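Greifer im Vergleich: ein Nachmittag bei Kuruc
Bericht vom Besuchstag, Freitag, 16. Oktober 2026

Die Einladung versprach einen »offenen Vergleich« von drei Greifern an einem Arm. Offen war vor allem die Frage, nach welchen Regeln verglichen wird. Žofie Vrabec, die bei Kuruc den Versuchsraum leitet, nannte uns zur Begrüßung 925 protokollierte Griffe. Wie viele davon auf welchen Greifer entfielen, musste Tímea Pintér erst nachsehen: 400 auf den Parallelgreifer von Turnby, der Rest verteilt auf den Fingergreifer von Esdale und den Sauger von Mendley. Mit so ungleichen Zahlen würde ich keine Rangliste aufstellen. An der Wand hing trotzdem eine.

Aufgebaut war eine Küchenaufgabe auf weißer Tischplatte, die Kamera blickt senkrecht von oben. Eine Ketchupflasche liegt quer auf dem Teller, daneben Schale, Becher und ein paar Früchte, dazu Wasserkocher und Miniofen. Viel Abstand zwischen den Teilen — so ordentlich sieht meine Küche nie aus.
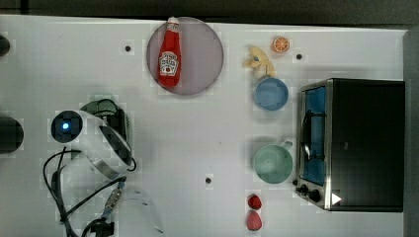 Kann man aus einem solchen Aufbau ablesen, welcher Greifer der bessere ist?
Nur für diese Gegenstände und diese Abstände, und auch dann erst bei gleicher Versuchszahl je Greifer.

Vorgeführt wurde der Turnby. Von sieben Versuchen am Becherhenkel gelangen drei. Ctibor Holub schob das auf die Kalibrierung vom Vormittag, was stimmen mag, sich aber nicht prüfen ließ. Den Sauger bekamen wir gar nicht in Bewegung zu sehen, angeblich fehlte eine Dichtung.

Besser gefiel mir die Steuerung. Nach einem Fehlgriff fährt der Arm selbst zurück und setzt neu an, und jeder Abbruch landet mit Uhrzeit im Protokoll. Die Rohdaten will Frau Pintér noch im Oktober verschicken. Bis dahin bestellen wir nichts.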